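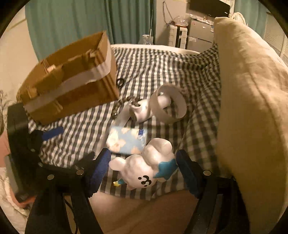
Week five, and we finally get to the question you've all been asking me in the corridor: can a machine tidy a bedroom yet? Short version – bits of it, on a good day, with someone standing by. Last week we did the shop floor, where the Vetcombe line picks the same bracket out of the same tray all shift and does it beautifully. Homes don't hand you a tray. Think about clearing a bed before you can make it. You've got a glossy ceramic figurine to pick up, a string of beads trailing over a checked sheet, a pair of scissors further back and a big soft pillow, and every one of those wants a different grip. The figurine is the easy one! It's rigid, it has a fat round body, and ribbed foam pads will sit against its sides quite happily. It's the beads I'd lose sleep over.

So let's talk about why. I like to split chores into three piles, and I borrowed this from Santosh Mathur, who used it in his guest lecture in December and let me pinch it.

Pile one is rigid things. Mugs, jars, ornaments, the remote. Two jaws and a bit of compliance will get you a long way here. The trouble is mostly in how the thing gets put down (upright? face down? too close to the edge?), and students always forget to score that part.

Pile two is floppy things. Sheets, towels, a doona cover, heaven help us. The shape changes the moment you touch it, so whatever plan you made beforehand is already a bit stale. Same goes for anything on a string. Grab a necklace in the middle and you have no real idea where the ends will go.

Pile three is the judgement calls, and this is where I reckon we're furthest off. Is that card on the bed rubbish or a keepsake? Does the cardboard box get flattened for recycling or is it where everything is meant to live? You'd ask your flatmate. A robot can ask too, but not 265 times before breakfast.

Now, the Zukelham reading. Martim Correia's chapter is the one to start with, skip the appendix unless you're keen. He's more optimistic than I am about folding, and I'd love someone to argue his side in the tute. Look hard at how he defines "finished" – a sheet pulled over a lump counts, apparently, and I have opinions.

For the prac, each group gets one chore. Write down every grasp it needs, then mark which ones you'd trust to a two-jaw gripper and which you wouldn't. Make the bed at home first and pay attention to your own hands. I did it on Sunday and used my chin for the pillowcase, so there's a design problem for you.

Chore lists are due Tue 6 August, one per group, in the Najafi lab folder. Max seven pages please, and put your names on it this time.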